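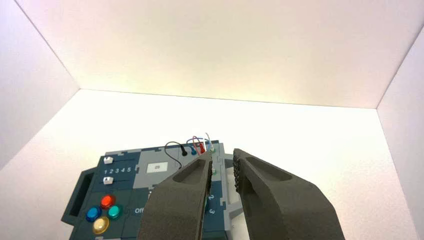 Speaker notes – Building a practice board people want to touch
Glenys McKinnon, Tidham makers' evening, February 2018

Start before the slides. Say hello, say thanks for the chairs, ask who has ever opened up something electrical and regretted it. Wait for hands. There are always more than you expect.

Then straight in. I'm Glenys, I teach basic electronics to grown-ups in Whitcombe, and for a long time I did it with breadboards. I love a breadboard. My students did not love a breadboard. They'd sit there with a tiny wire between finger and thumb, looking at me like I'd handed them a live wasp.

(Pause, let them laugh, or not.)

So I started collecting controls. Big ones! Buttons off old game cabinets, switches out of a junk box, anything with a good click. My rule was that if you couldn't work it with cold hands, it didn't go in. We called the project Fornomik, and please don't ask me why on the night, it's a long story and it isn't a good one.

NEXT SLIDE
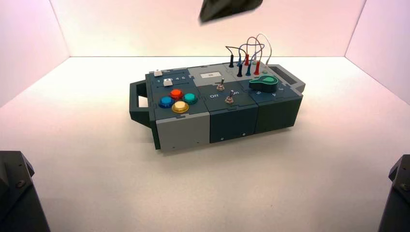 The Fornomik board: buttons and sliders on the left, toggles in the middle, patch leads on the right.

Leave this one up for a while. People want to look at it and they won't hear a word I say for the first bit anyway.

Talk about the buttons first. Four of them – blue, orange-red, green, yellow – set out in a diamond so you can say "press the top one" and be understood by somebody who doesn't see color the way I do. I learned that from a student in my very first class and I'm still a little embarrassed I needed telling.

Sliders next. They're the small white squares at the back, with one to five printed alongside. Five steps is plenty. My first version went up to 100 and people spent the whole lesson trying to hit exactly 50.

Toggles. Say how much I love a metal toggle. There's a proper "Off" and "On" either side of the front one, in words, because I got tired of the circle-and-line argument. (If anybody brings up the circle and the line, move on quickly!)

Then the patch area, where I slow down. Six plugs, with the leads looping over the top in a big happy tangle. Every class asks if I'm going to tidy the wires. I'm not. Following one wire through the mess with your finger is half the lesson, and it's what the inside of real equipment looks like on a bad day.

Mention the handles. One at each end, and I fought for those. The old board, the one we called Prullholm, had none, and I carried it up two flights hugging it like a wet dog.

Mention the jigsaw joints as well. The sections lock together with tabs, so when I want to change one part I'm not remaking the whole thing. I've redone the button section 4 times now. The patch section I got right early on, pure luck.

MONEY BIT – keep it short. Parts for the first one came from swaps and drawers, so I can't give a sensible price. If they push, say I'll email the list.

CLASS STORY. 29 people signed up last June, one board between them, me running up and down with it by the handles. Tell the one about the retired bus driver who wouldn't give it back. Don't do the voice.

What I'd change: bigger lettering by the sliders. Something that buzzes, maybe, though my neighbor has views on that.

Questions. Likely ones:
Can kids use it? Yes, with a grown-up at the table. Mine are all adult classes so I haven't tried it on a room full of eight-year-olds.
Do you sell them? No. Up to 6 on loan at a time, sign the sheet by the door.
Is soldering hard? Come to the Whitcombe class and find out.

Remember to give the clicker back.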